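Prep station automation: who owns the task list once the arms go in?

Posted in Kitchen Operations, 2018-10-05

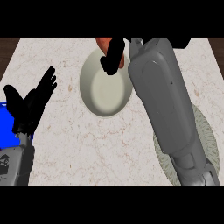
Our site makes 200 lunches a day and management wants the Hovside two-arm cell on vegetable sorting by December. I supervise the two people who do that job now. The simulation has the right hand holding an orange-red vegetable at the rim of a white bowl while the left hand stays open and empty over the counter. Does that idle hand count in the cycle time, and what do my staff do during the shift?
Lavanya Lobo

Cycle time is per item, so an idle hand costs you nothing on paper. Ask for the figures with both arms working anyway. At our plant the two sorters moved to loading and fault clearing. We logged 113 stops in the first month, nearly all cleared by hand – that is a job and it should be graded as one. Get the new duties in writing before the install and keep the manual station until the stops level off.
Gwenllian Bevan

We have the Brameo one. Staff hours stayed the same, just more wiping down. Check your contract.
Owen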